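Plullby Robotics Club Opens Its Padlock Challenge to Visitors

TREKVILLE, Sunday, January 23, 2022 – I'm Hazel Greenberg, I coach the Plullby Robotics Club, and I get to tell you what our students have been up to! They're teaching robot arms to handle padlocks, and they'd love to show you.

The idea came from Ansel Sorensen, who wanted a job that was small, slippery and a little bit annoying. Padlocks it was – red safety ones, mostly, plus whatever keys we could dig up.

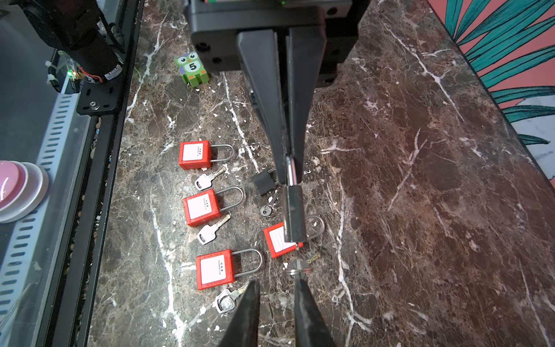

Scoring took us three meetings to agree on (you should have heard the arguing). A perfect run is worth 1000 points, and a team needs 800 to reach the final. Drop a lock and you lose 200, ouch.

"I thought picking it up would be the easy part," says Ezekiel Sorensen, Ansel's brother and our loudest programmer. "Then I tried it."

Loretta Haverford will be judging, and she has already warned me that coaches don't get a vote.

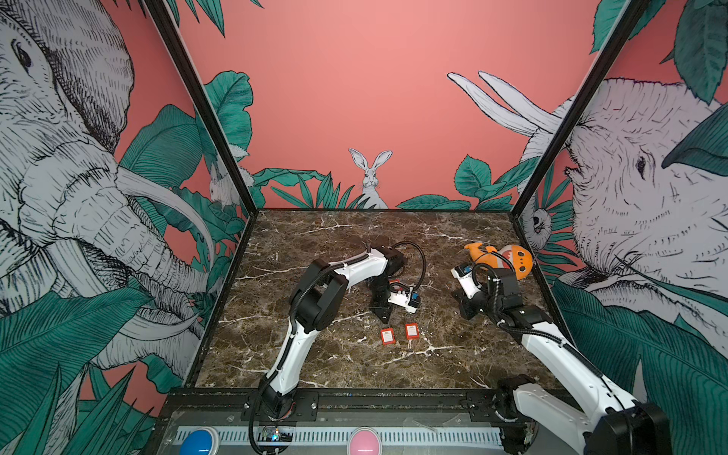
Come and See Us

The challenge runs through the end of January at our clubroom in Trekville. Families are welcome, and so are questions – the students love those! To enter a team or set up a visit, ask for Rhun Bellis at the club.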